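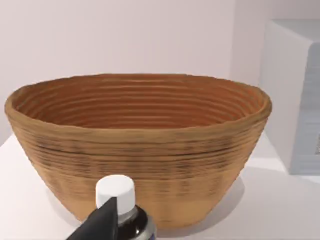
The Bottle and the Basket

The robotics club met in the old geography room, where the radiators knocked and the blinds came down only on one side, and it was there, on the evening of the trial run, that Higinio Cervantes decided he would call the arm Tlapale. It needed a name, he said, and nobody else had brought one.

"It lives inside a computer," said Maud. "You can't christen something that lives inside a computer."

"You named your bicycle," said Higinio, and that was the end of that.

They had been building the kitchen since September, the whole bunch of them, squabbling pleasantly over every spoonful of it. Maud had wanted the big coiled basket because her grandmother kept one very like it by the back door (full of string, mostly, and one glove), and Owen had held out for a kettle, a red one, because a kitchen without a kettle was in his opinion a corridor. So in it all went. There was no tea to be had from any of it, of course, and Mrs Lyle, who looked after the club, brought a flask instead and shared it out in the lids of things.

The task for the Lutico Cup was a plain one to read out. Move the shopping where the judge tells you, and break nothing. They had 165 practice runs behind them by then, and Higinio had written up every one in a blue exercise book, in handwriting that grew steadily worse.

"Bottle first," said Mrs Lyle. "Gently, please, my loves."

Owen had the controls. He breathed out through his nose the way he did before penalty kicks, and eased the black finger up beside the bottle until it touched, just under the white cap. Maud leaned so close to the screen that her fringe brushed it. Higinio found that he was holding the exercise book against his chest like a hot water bottle.

He was thinking of his father, as it happened, who had driven a van for 12 years and could lift a crate of eggs on to a high shelf while telling you a story, and never look at his hands. Higinio had asked him once how it was done. His father had thought it over for the length of a whole street and then said that you had to like the eggs.

"Do we like the bottle?" he asked, out loud, without quite meaning to.

"I'm very fond of the bottle," said Owen, not moving his eyes.

Then came the cans, and the cans were Maud's job. She took the chair, sat on one foot, and asked for quiet, and for a while there was only the radiator and the small click of the keys.

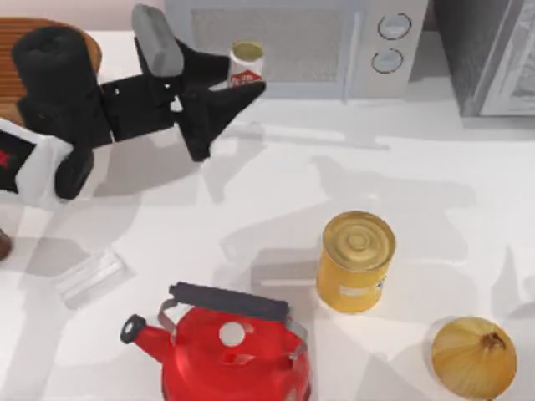
"Left a bit," whispered Owen.

"I know left a bit," Maud whispered back. "I invented left a bit."

Mrs Lyle had stopped pouring. She had taught maps and rivers in that room to more children than she cared to add up, and she had seen a good many of them go silent over a desk, though usually it was from wanting to go home. She put the flask down on the windowsill — very softly, so the cup wouldn't rattle — and stayed where she was.

Higinio opened the book to a clean page. He wrote Mar 6, 2025 at the top and underlined it with the edge of his bus pass. Under that he wrote "Run 166", and under that "Tlapale", spelling it out with care, and then he waited with his pencil on the paper to see what Maud would do next.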